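Support > Wistotero Bench Guide > Section 2: First shift with the arm
Set-up guides
12/06/2021 — by Mireille Rawashdeh

2.1 Sharing the bench

Your Wistotero arm takes over the repeat handling so your crew can get back to checking, fixing and talking to customers. It's a great change, and the first shift is where it starts!

1. Walk everyone through the stop button before power-up.
2. Set speed to 20 percent.
3. Load the Hultia starter routine. 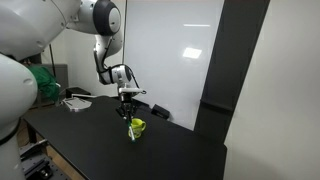

Start with everyday items, the ones your people already handle without thinking. Operators learn the arm's reach much faster that way. A marker held point down beside a mug makes a fine first exercise, and everyone can see at a glance how close the fingers come to it.

Note: Let each operator run the routine 2 times — once watching, once at the controls.

4. Raise speed to 46 percent when all operators have signed the sheet.

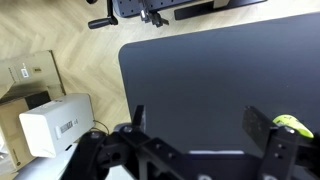
5. Agree who pauses the arm at breaks and shift change, and write the name on the sheet.

CAUTION: Never reach between the fingers while the arm is live. Full speed (100 percent) needs a supervisor's sign-off.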